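Bench Tips: When a Grasper Drops the Needle

These notes are for anyone using the two-arm suturing trainer in the Clastcombe workshop. They were put together after the fault in January, when the right jaws opened on their own halfway through a practice row and let go of the needle. The log showed code 2245, a loss of grip signal. It was a practice pad, so the only cost was an afternoon.

If the jaws open without a command, take your foot off the pedal first. Leave your hands still on the controls for 10 seconds, then press the stop button. Do not try to catch the needle with the other arm. Lavanya Shenoy tried that on the old Bemness unit and bent a jaw.

Look for the needle before you move anything. It is easy to lose on a damp pad, and a curved needle can be dragged under an instrument and tear the surface.

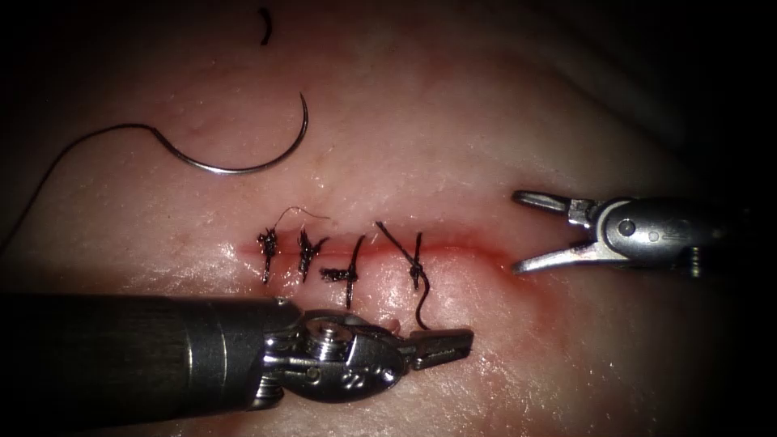 Four sutures tied, right end of the cut still open. The needle is lying on the pad, upper left.

Once both arms are stopped, lift the needle out by hand with long tweezers. Hold the curve, never the point. Put it straight into the sharps tin and start again with a new one.

Trim loose thread and pick up the cut bits. Short ends get into the jaw hinge, and a clogged hinge gives the same code as a bad cable. Wipe the hinge with a lint-free cloth and a drop of distilled water. No oil.

Next, check the cable. Open and close the empty jaws 10 times at low speed. If they stick or spring open even once, tag the instrument and put it on the Tirarum shelf. Nerea Miranda collects from there on Tuesday.

Do not reset the code more than 2 times in one session. On the third fault, shut down at the wall and write it in the book, with the time and which arm it was.

Spare pads are in the bottom drawer. Keep them wrapped, as they dry out and crack within 3 days once opened.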